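Cloth folding task, grip keeps slipping on one side
Robotics Club > Build Help

hdonnelly
Posted Friday, January 24, 2020

Our club is doing the folding challenge at Bremesard in April. Two arms, one cloth, grab the near edge and fold it to the far edge. The pickup works. The problem is the middle of the fold, where the right gripper lets go. Over 60 runs we lost the corner 15 times, always the right one. The code for both arms is the same.

Here's how we have it set up.
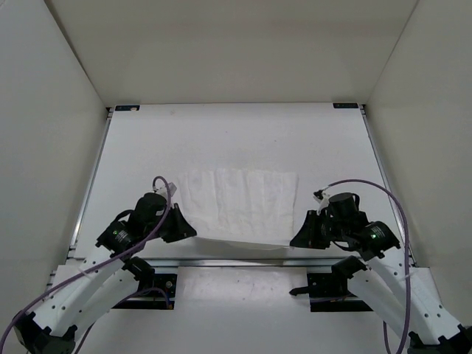 Both grippers on the near edge of the cloth

Has anyone run into this?
Hamish Donnelly, Lynch team

Reply from zodport_kid

Your edge is lower on the right. If one arm is lower the pull isn't even. I'd check the zero on the shoulder joint before anything else.

Reply from ecordeiro

I don't think it's the zero. A slope that small shouldn't pull a corner out. Look at how much cloth is in the fingers. Those tips are pointed and if you only have the last bit of the corner, any tug will do it. Have the arms grab 5 mm further in.

Also, white cloth on a white table? Our cameras had a terrible time with that. We switched to a blue towel and the far edge was much easier to find.
— Edileuza Cordeiro

Reply from hdonnelly

The cloth color is in the rules, so we're stuck with it. I'll try the deeper grab tonight.

Reply from zodport_kid

Still say zero it first. It takes two minutes. We chased a "grip problem" for a month and it was one joint.

Reply from grallon_mentor

Do both, but one at a time — otherwise you won't know which one fixed it. And slow the lift to 50 percent while you test.

Reply from hdonnelly

Did the deeper grab only, 15 runs, lost it once. Zeroing the shoulder tomorrow.

Reply from ecordeiro

Post the numbers when you have them. Same speed for both, please.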